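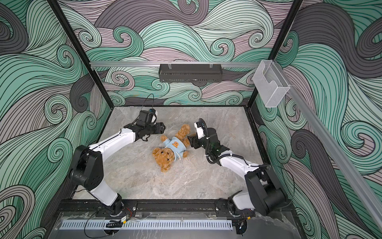
wave pattern on three walls, mint / pinky mauve / charcoal

4 min read
Last updated December 16, 2019

Busy wallpaper in a small room: matching at the corners??

pastelhall
Ok quick one before I lose my nerve. Want to paper the downstairs half bath, three walls, big swirly wave print kind of like the one up top. Curls, spirals, lots of skinny black lines inside each band. Husband says it'll be like brushing your teeth inside a seashell. I say good.
Question is the corners. Do I try to match the pattern around or just let it crash? Room is 88 inches wide, old house, nothing is square. Paper I like is a Hollex, non-woven. $155 a roll, so not buying extra for fun.

gjacobs_hangs
Geert Jacobs here, hung paper for a living till my knees quit. Never wrap a full strip around an inside corner. Measure from last strip to the corner top, middle, bottom. Take the biggest number, add 1/2 inch, cut there. Hang that piece, let the extra go round. Then new plumb line on the next wall and hang the leftover piece over the lap. You lose a sliver of pattern. On waves you wont see it.

mothballs742
Disagree on "won't see it." Did a Gruso swirl in my hallway and the corner is the ONLY thing I see. Thin lines are brutal, every one of them jogs a little. A floral would've hid it.

gjacobs_hangs
How far out was the wall

mothballs742
No idea. A lot. Marble rolls if you put it on the floor lol

gjacobs_hangs
Then its the wall, not the print.

tilde_k
Different idea, use two scales. Bigger waves on one wall, smaller on the next, same colors. Saw it in a restaurant bathroom, loved it. Corners aren't supposed to match so no one goes looking. Paint a dark strip down each corner if you want a clean stop.

mothballs742
Two scales in a half bath?? I'd get seasick. One wall, paint the rest. Sorry.

pastelhall
One wall is what everybody does tho. I want the whole thing. Dark strip in the corners is interesting, like a charcoal quarter round?

tilde_k
Yep or just tape and paint. Cheaper. Do it before the paper goes up and run the paper just onto the edge.

Waqas Bajwa
Check the repeat before you order. Some of these big prints have a 25 inch drop and you throw out a crazy amount. I ran short by one strip in the dining room, reordered in January, different batch number, and the green was off. Had to redo the whole wall. Prantl wouldn't take the open rolls back either.

pastelhall
Ugh. ok. Where's the batch number, on the label?

Waqas Bajwa
Label, small print by the barcode. Open nothing until you've checked them all.

gjacobs_hangs
+1 on that. Also prime first. Old gloss paint in a bathroom, paper will let go by summer. Sand, prime, wait a day. And paste the WALL with non-woven, not the paper.

mothballs742
And keep the floor plain. Pale gray, light marble look, something quiet. I had checkerboard under the Gruso, big mistake

pastelhall
Floor is staying, its a beige sheet vinyl from the last people. Boring enough.

tilde_k
Perfect then. What about the ceiling

pastelhall
Dont tempt me

gjacobs_hangs
Leave the ceiling alone.

pastelhall
Update, got samples. Hollex one is more blue than the website. Prarnano has a mint that's closer and the repeat is 12 inches, so less waste. Taped both next to the mirror. Going to look at them with the light on tonight, the bulb in there is super yellow.

Waqas Bajwa
Swap the bulb first, then pick.

mothballs742
still say one wall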